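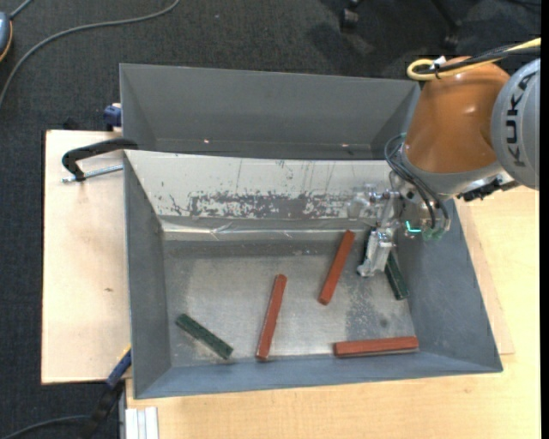

Tsehay Nigatu asks whether the 97 percent pick rate still holds when a block lies flat against the front wall, and wants that answered before the sheet is signed. Reply under item 6.

Pre-run inspection, bin picking trials, Stolik method
Date: 13/03/2023
Inspector: Ekua Kyei

1. Emergency stop, pendant and door: OK
2. Bin clamps tight: OK. Left clamp retightened a quarter turn.
3. Cables and hoses clear at full wrist rotation: OK
4. Gripper fingers, wear and play: OK. Replace at 1,005 cycles.
5. Speed limit in bin zone: FAIL, then OK. Config had the old value. Corrected by T. Kassa.
6. Grasp log complete: OK. 119 attempts in the last set. Wall contacts are logged as a separate class and are not in the 97 percent. Rate for flat blocks at the front wall: not yet known, 40 attempts planned.
7. Tape at wall seam: comment only. Check for lifting after each set.
8. Floor clear of loose items inside arm reach: OPEN. Recheck before power on.

Release: held until item 8 is closed.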